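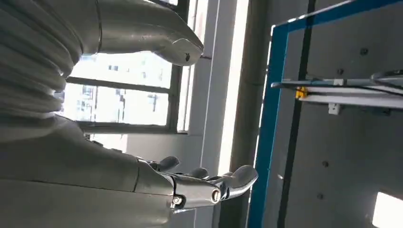
Parcel weighing demos: how many episodes before you retrain?

Forum > Manipulation > Teleop and data collection

floment_vilgot
Posted 13th December

We are gathering teleop demos for a parcel task. Take a courier bag from the table, lay it on the scale, wait for the reading, move it over to the conveyor. Soft plastic mailers only for now, no boxes.

As of last night we have 3,727 episodes after filtering. 435 more got thrown out, mostly because the bag slid off the tray or the operator let go too early and went back in for it. The policy trained on the November set does the pick fine and then gets stuck at the scale. It sets the bag down, lifts it again, sets it down again.

Questions:
1. Do you retrain on everything each time, or fine-tune on the new part only?
2. Do you keep the recovery attempts or cut them?
3. Has anyone mixed gripper and hand data on the same task and not regretted it?
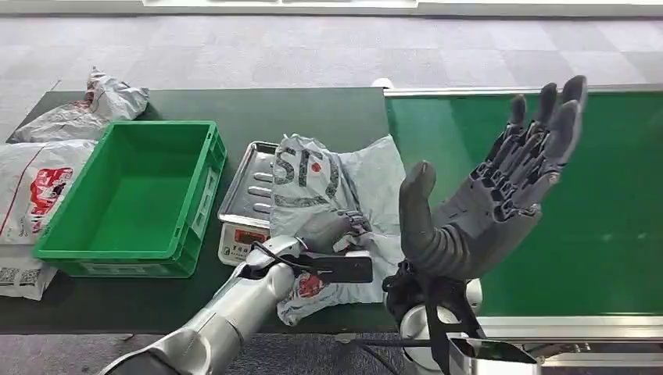 Gripper with an SF bag at the scale. Hand on the other side.

saklow_gunnel
Cutting the recoveries is your problem, I think. If the only thing the model has ever seen is a clean placement, it has no idea what to do with a bag that is half on the tray. We kept ours and labeled them. Start of recovery, end of recovery, and a flag for whether the final state was good.

Also, what tells the policy it is time to pick the bag up again? If the operators are waiting for the number to settle and the camera can't read the number, then the wait looks random in the data. Ours were anywhere from one second to six depending on who was driving.

floment_vilgot
The readout is in view but it is very small after resizing. I doubt the model gets anything from it. Operators were told to wait until it stops changing, so yes, the wait varies.

Dahlgren_Sixten
I disagree on keeping recoveries. We tried that on bin picking and the policy learned to fumble on purpose, because fumbling was always followed by something that worked. Went back to clean episodes only and success went up. If you want recoveries, record them on their own. Put the bag half off the tray, start recording there, and fix it. Then the mistake isn't in the data, only the fix.

saklow_gunnel
That is the same thing as labeling and trimming the front off, only with more work for the operator.

Dahlgren_Sixten
It is more work, yes. It took 24 sessions for us. But you get to choose the start states, and when you trim you are stuck with whatever mistakes people happened to make.

gayan_d
On question 3: I would not mix them under one action head. A parallel gripper has one number for open/close and a hand has a lot more. We padded the action vector and the model was bad at both. Separate heads with a shared vision part was OK. Tag every episode with what is mounted on each side, and do it at record time, not afterwards from memory.

floment_vilgot
We do have the tag, but only from the second week on. Before that it has to be worked out from the video.

The hand sessions look different in other ways too. With the gripper, people press down on the bag and pinch a fold. With the hand they tend to hook the bag with the thumb, and it hangs behind the fingers, so the head view loses part of it.
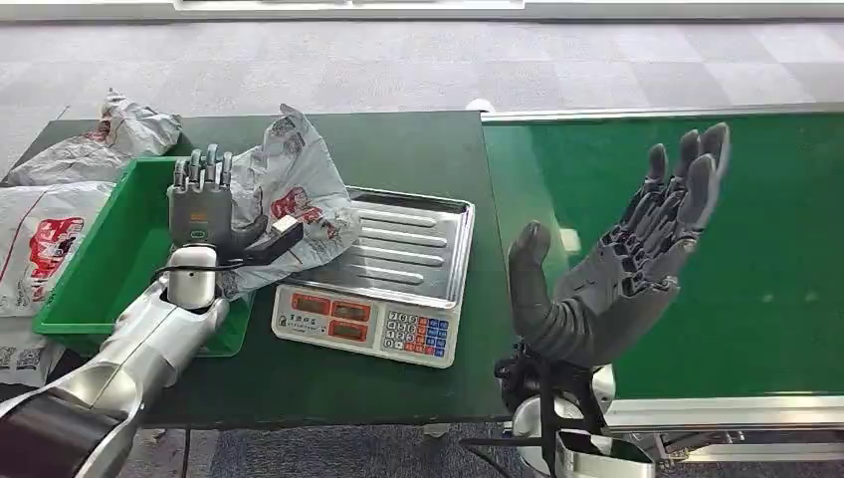 The wrist view doesn't help much at that point either. When the arm is rolled over it mostly gets the fingers and the window. I have thought about dropping that camera for the approach and keeping it for the release.

gayan_d
Don't drop it. Record everything and mask it in training if you have to. You can't get it back later.

tukemia_asmund
What does your bag mix look like? We had a set where nearly all the bags were the same white print, and the policy picked those and ignored anything gray or blue. It took us a while to notice because the test bags came out of the same pile.

floment_vilgot
Mostly white with red print, fewer of the blue-gray ones. I don't have a split by bag type. I can make one.

tukemia_asmund
Do that before you record anything else. And check how crumpled they are. A bag that has been used for weeks lies in a different way from a fresh one.

saklow_gunnel
Agree with that. We swapped bags every 4 sessions.

On question 1, full retrain. Fine-tuning on the newest part made ours forget the older bags.

Dahlgren_Sixten
Full retrain here too, so we agree on something.

floment_vilgot
OK. Plan for now: count by bag type, fix the wait at two seconds for all operators, record a block of half-off-the-tray starts the way Sixten described, and keep the 435 in a separate folder and label those as well. Then I can train with each and compare. I'll post the numbers in this thread when I have them.

gayan_d
If you fix the wait, put a beep on it. Ours drifted within a day when people were counting in their heads.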